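Fonell Robotics Club, build thread. Posting this in pieces between runs.

1/ The task for the Muvulbridge student meet is tabletop pick and place. Two arms, two five-fingered hands, objects you would find in a kitchen. The rules came out December 19, 2019, and the meet is in February.

2/ Scoring per object: reach without contact, stable grasp, lift, place inside the marked zone. Knocking an object over ends the attempt. Knocking over a neighboring object costs the same as dropping your own.

3/ We run everything by teleoperation first and write the scripted version from the logs. Teams are allowed to enter either. We plan to enter scripted, with teleop as the fallback if the vision module is not ready.

4/ Our code is a fork of Stindico, the control package the Verschueren lab wrote for its own course. We kept the trajectory generator and the joint limit checks. We threw out the grasp library because it assumed a two-jaw gripper.

5/ Replacement grasp library has three entries so far: wrap (bottles, cups), cage (round fruit), and pinch (anything flat). Wrap is the only one I would call finished. Pinch is a stub that returns an error.

6/ Timing. Each attempt is capped at 90 seconds, clock starts at the first commanded motion. Our median for a bottle is 49. Most of that is approach. Closing the fingers takes very little.

7/ The approach is slow on purpose. Wrist speed drops to 45 percent once the palm is inside the pre-grasp radius. We tried full speed all the way in. A partly filled bottle does not forgive a fingertip arriving early.

8/ Known problem: thumb clearance. With the palm low enough to wrap the lower half of a bottle, the thumb tip comes very near the table. The hand model in Stindico had no thumb at all, so the collision check passed every time. First week of testing was mostly the sound of a thumb tapping a table.

9/ Fix was to add the thumb as two capsules and raise the minimum palm height. That moves the grasp up toward the shoulder of the bottle, where the diameter is changing. Less contact area, more tilt on lift. Still better than contact with the table.

10/ Second known problem: cables. The wrist wire needs enough slack for full rotation, but the slack can catch on the forearm during a reach across the body. We now limit wrist rotation in software — crude, but we have not had a snag since.

11/ The idle arm matters more than I expected. If it parks too low it takes up table space, and the planner for the working arm then routes wide around it. Current park pose is left hand up and open over the table, palm toward the middle.

12/ Bottle with fruit next to it, working arm on the right. Clutter like this is where the neighbor rule starts to hurt.

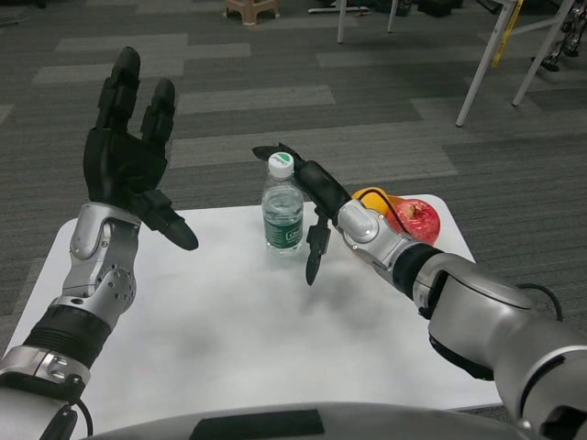
Right hand reaching for the bottle, thumb near the table. Left hand held open.

13/ Fruit beside the target changes the approach angle. Coming in straight from the right puts the wrist over the apple. Coming in from above costs time and brings the fingers close to the cap. We have both paths coded and choose by hand for now.

14/ Next on the list: run 50 attempts per path with the objects in fixed positions, log contact and time, then repeat with the positions shuffled. I do not want to tune anything else before those numbers exist.

15/ Someone asked about force sensing. We read motor current at the fingers and threshold it. It is noisy at low grip and fine above that. Soft bottles are the hard case, since the wall gives before the current rises.

16/ Also asked: yes, the thumb model and the new palm height check will go back upstream to Stindico as a patch. The grasp library will wait until pinch does something other than fail.

17/ Logs from the shuffled runs go up when they are clean. Next post will be the cage grasp on the apple.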